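Ticket 3663
Queue: Collections online, image viewer
Opened by: Sunita Nishad, prints and drawings
Assigned to: Osaze Dauda
Priority: normal
Status: closed
Opened: October 26, 2019

Problem as reported

Zoom does not work on 38 records in the Dixit bequest. The thumbnail loads and the caption is correct, but when you click through to the large view you get a gray box. The records are all etchings and drypoints. The oil paintings from the same bequest open normally. I tried two browsers and my colleague's computer and got the same result each time.

We need this fixed before the loan request for the Grolton show goes out. The registrar there wants to check plate marks and margins online first.

Osaze Dauda

I can reproduce it. The viewer asks for the tiled copy and gets a "not found" back. The master files are on the server and open fine. Sunita, were these records renumbered at any point?

Sunita Nishad

Yes. The bequest came in with Lekden inventory numbers and we changed them to our own in January. The paintings were cataloged later and never had the old numbers.

Osaze Dauda

That fits. The tiles are stored under the old numbers and the viewer looks for the new ones. I tried renaming one folder by hand. The large view opened but the zoom stopped at the second level. The index file inside still has the old number in it, so renaming alone is not enough.
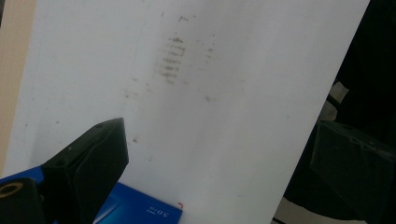

Next I deleted the tiles for one drypoint and ran the Fliron job again from the master. It finished without errors and the print now zooms all the way in. I will run the rest as a batch tonight.

Akash Tomar

Please leave out the double-sided sheets until I have looked at them. Front and back share one number and the job may overwrite one with the other.

Osaze Dauda

Noted. I have taken 2 records out of the batch.

Batch result: 36 processed, no failures. Cache cleared afterward. The whole run took 73 minutes.

Sunita Nishad

I went through the list. All of them open except the large harbor etching, which still shows the gray box for me.

Osaze Dauda

It opens here. Please do a full reload of that page.

Sunita Nishad

It works after the reload.

Akash Tomar

For the double-sided sheets I added "r" and "v" to the file names and ran them one at a time. Both sides show up in the right order. Babita Awasthi checked them against the paper catalog.

Resolution

Tiles rebuilt under the current numbers. Old folders moved to the archive drive and can be deleted once Shakuntala Malhotra signs off. The renumbering instructions now include a step to run the Fliron job again after any change of inventory number.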